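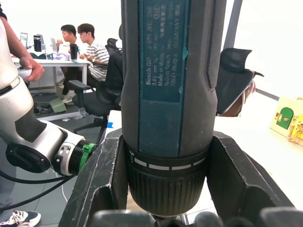 4. Montagem da estante Plamura na parede

Antes de começar: ler a secção 3 (conteúdo da caixa). Se faltar alguma peça, parar aqui e pedir pelo formulário da Festine com o código 438. Não misturar ferragem da Plamura com a da Duvix, as roscas são diferentes.

Precisa de: lápis, nível, berbequim com broca para parede, aparafusadora, martelo de borracha. Segunda pessoa para o passo 6.

4.1 Calha de parede

1. Escolher a parede. Tijolo ou betão, buchas do saco A. Pladur, buchas do saco B, e só com montante por trás.
2. Marcar a altura da calha. Mínimo 22 cm abaixo do teto, senão o módulo de cima não encaixa.
3. Nível. Riscar a linha toda, de ponta a ponta.
4. Encostar a calha à linha e marcar os furos. Começar pelos das pontas.
5. Furar, limpar o pó, meter as buchas até ficarem à face. Aparafusar sem apertar ate ao fim.

CUIDADO: verificar cabos e canos antes de furar. Por cima de tomadas e interruptores não se fura, mesmo que o detetor não apite.

Nota: parafusos da calha apertam-se com binário baixo na aparafusadora. Última meia volta à mão. Cabeça moída não é coberta pela garantia.

4.2 Corpo da estante

6. Levantar o corpo a dois e pendurar os ganchos na calha. Ouve-se um estalido de cada lado. Se só estalar um, tirar e repetir.
7. Acertar a horizontal nos parafusos de afinação (dentro do corpo, cantos de cima). Direita sobe, esquerda desce.
8. Agora sim, apertar a calha até ao fim.
9. Colocar os pinos das prateleiras, quatro por prateleira, todos à mesma altura. Prateleira com o rebordo para trás.
10. Tapa-furos em último.

Carga máxima por prateleira: 13 kg, distribuídos. Livros grandes em baixo.

4.3 Portas (só versão Gowda)

11. Encaixar as dobradiças na placa, de cima para baixo.
12. Fechar e ver a folga. Se a porta raspar, parafuso da frente da dobradiça, um quarto de volta de cada vez.
13. Puxadores: parafuso curto. O comprido é da calha e atravesa a porta.

Nota: na versão Gowda largura 267 cm há uma dobradiça extra a meio. Montar essa no fim.

4.4 Depois

Esperar um dia e reapertar os parafusos de afinação. Limpar com pano húmido, sem lixívia. Guardar a chave sextavada e esta folha.

Texto revisto por Mesfin Mamo, ter. 4 de novembro. Corrigido o passo 7 (o sentido da rotação estava trocado). Desenhos das buchas seguem na próxima versão, em dezembro.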